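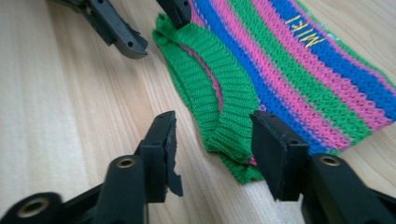 Small striped knit on the bench, both hand grippers open.

Hand demos vs. remote control for soft stuff: is anybody really getting transfer?
Forum: Teaching and Programming > Demonstration methods
Started 3/4/20

gantrygoat wrote:

I've been asked to sign off on a purchase and I'd like somebody to talk me into it or out of it.

The pitch is the usual one. You hold a gripper in each hand, with a camera on each, and you do the task yourself. No robot in the room. The software works out where your hands went, you train on it, and then a pair of arms is supposed to do what you did. Our integrator in Sarkent has been doing this with small knitwear for a customer, and what we got from them is 3,449 recorded demonstrations and a slide deck. The task is to flatten the garment, square it up, fold it once and move it to a tray.

My problem is that the slide deck talks about how many demonstrations there are and how fast they were collected. It does not say how often the arms get the job done on a garment they haven't seen. I asked. I was sent a video of one fold.

We already own a Rurura two-arm cell with a leader-follower setup for remote control. It is slow and people hate using it, but when a demo is finished I know the robot can do it, for the simple reason that the robot did it. What am I buying with the hand version besides speed?

--------

pallet_jockey wrote:

Speed is a lot, though. Have you sat at one of those leader arms for a full shift? Our people went from cheerful to useless by lunch. With the hand grippers they get through a sweater while the remote operator is still trying to get a fingertip under the ribbing.

Also on cloth you want to feel what you're doing. When the rib bunches up you notice it in your wrist. Over a remote link you're guessing from a screen.

--------

gantrygoat wrote:

I'll give you tired operators. I don't give you the feel argument, it runs the wrong way. If the person is using feel to get the rib flat, and the camera doesn't record feel, then the thing that made the demo work isn't in the data. You've taught the robot to copy the motion of somebody who knew something it doesn't.

--------

sleeve_error wrote:

That is the best short version of the complaint I've read on here, and I'm on the other side of it.

Some of the feel does show up in the picture. Knit moves when you touch it. Stripes help a lot: when the cloth stretches or twists, the stripes bend, and the bend tells you where the pull is. On plain gray fleece I'd agree with you more. On a pink, blue and green thing with a fat green rib around the opening, the model has plenty to look at.

--------

torquewrench_tess wrote:

Plenty to look at, and it will happily learn the wrong part. Train on one loud garment and you get a robot that looks for blue next to yellow lettering. Ask how many different garments are in those 3,449. I would bet lunch the answer is embarrassing.

--------

gantrygoat wrote:

Seven.

--------

torquewrench_tess wrote:

Well then.

--------

sleeve_error wrote:

Seven is thin, sure. It's thin for remote control too, so it isn't an argument against the hand method. How did they split them? If they held out one whole garment for testing, it could still mean something. If they held out random demos from the same seven, it means nothing and you should say so to their faces.

--------

gantrygoat wrote:

Random demos from the same seven.

They also threw out a good chunk. After their own filter 2,654 were left. The rest were tagged "tracking lost" or "operator error," with no breakdown between the two, and I do care about the breakdown. If tracking goes when one hand crosses over the other, then the missing demos are the crossed-hand ones, and those are the hard part of folding.

--------

bench_rat_22 wrote:

I ran sessions on a similar rig last August, different customer, same idea. A few things from the person holding the handles.

The tracking loss is real and it's mostly what you think. Hands close together, cameras full of cloth and each other, not much background left. We told people to spread their hands out between moves, which fixed the tracking and also taught everyone a funny little pause that no human would do when folding. The model learned the pause very well.

Second thing is the finger pads. The soft facing on ours wore and tore at the edges, and a torn edge catches on knit. Sometimes it catches in a useful way. You get a lift you didn't earn. Then the arm goes out with fresh pads and can't pick up the rib at all, and everyone blames the training.

Blow up the picture at the top of the thread and look at the lower pair. The left pad has a piece hanging off its corner. The right one is clean. So which pad is the robot going to have?

--------

pallet_jockey wrote:

Come on. It's a scrap of facing. You're telling me that decides whether a fold works?

--------

bench_rat_22 wrote:

On a cardboard box, no. On a fine knit that you want to pinch by one layer, yes, I think it can. I can't prove it from a photo and I'm not claiming I can. I'm saying put it on the list of things that have to match, along with finger length and camera angle. People are very careful about the camera angle and then let the pads go to pieces.

--------

lowpass_larry wrote:

Devil's advocate. The remote setup has pads too. They wear out too.

--------

bench_rat_22 wrote:

They do, but they're the same pads that run the job. When they go bad, the demos go bad in the same way on the same machine, and you see it that day. With the hand version you find out when you deploy.

--------

gantrygoat wrote:

I went back through the files with this in mind. Same sweater, another view, and now I can see ragged rubber on both pads of the near gripper, with a bit curling out at the top corner of the right one. The fingers are open and clear of the cloth here.

What I couldn't find anywhere is a pad log. No note of when pads were changed or whether the two handles were kept the same. I asked for one and the reply was that the pads are "a consumable." I know they're a consumable. I wanted to know when they were consumed. 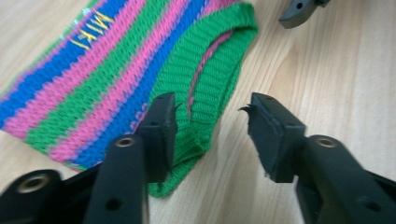 Re: What I'd ask for before paying

sleeve_error wrote:

OK, I'm moving toward your corner on this vendor, still not on the method. If it were my money:

1. One garment held out completely. Never touched in a demo, arms run it cold, and they report every try including the ugly ones.

2. Success defined before the run. "Folded" means what? Sleeves in, rib flat, edge lined up to within whatever you can live with. Otherwise you'll be shown a lump and told it's a fold.

3. The rejected demos, all of them, with a real reason on each.

4. Same pads on the handles and on the arms, and a note every time one is swapped.

5. A small remote-control set on the same task, so there's something to compare with.

--------

gantrygoat wrote:

Number 5 we can do ourselves. We have 384 remote demos on the Rurura from an older project with knit hats, done in Coşkun, plus the operators. It won't be the same garment, but I could have a new set made.

--------

torquewrench_tess wrote:

Don't compare hats to sweaters. A hat has one opening and no sleeves. Do the new set.

And don't let them pick the comparison by hours either. "Same hours of labor" will favor the hand grippers every time. "Same number of demos" will favor remote. Run both and print both.

--------

pallet_jockey wrote:

Hours is the one that costs money, though? If ten bad-ish demos cost what one good one costs and the robot ends up the same, I'll take the ten.

--------

torquewrench_tess wrote:

If the robot ends up the same. That's the bit there's no number for.

--------

lowpass_larry wrote:

Has anyone mixed them? We did a bunch by hand to get the general idea in, then a much smaller batch by remote on the real arms to clean up the last inch. Used the Stinside trainer for it. The mixed version beat hand-only for us on dish towels. I don't have a remote-only run to put next to it, so take that for what it is.

--------

gantrygoat wrote:

So the remote batch may have done all the work.

--------

lowpass_larry wrote:

May have, yeah. We didn't check. It shipped.

--------

bench_rat_22 wrote:

One more from the handle side, and it cuts the other way. People can reach anything. You step to the left, you lean over, you come at the garment from the far edge with your elbow up by your ear. The arms are bolted down. Ask them to replay the hand paths against the reach of your cell before any training. On ours a surprising share asked for poses the arm couldn't hold, and the trainer had been treating them as perfectly good examples.

--------

sleeve_error wrote:

Seconded, and it's cheap. It's an afternoon of compute and you don't need a single new demo.

--------

gantrygoat wrote:

Good, that goes first then. I've sent them the list with the reach check on top and told them we're not signing until the held-out garment has been run with me standing there. They answered that the method is "widely adopted." I answered that I'd still like to see the fold.

Will post numbers if I get any. If anyone has a hand-only result on knit with the failures left in, I would like to see it, good or bad.

--------

pallet_jockey wrote:

I'll dig ours out. Some of it was on sweatshirts. No promises on how the failures were logged.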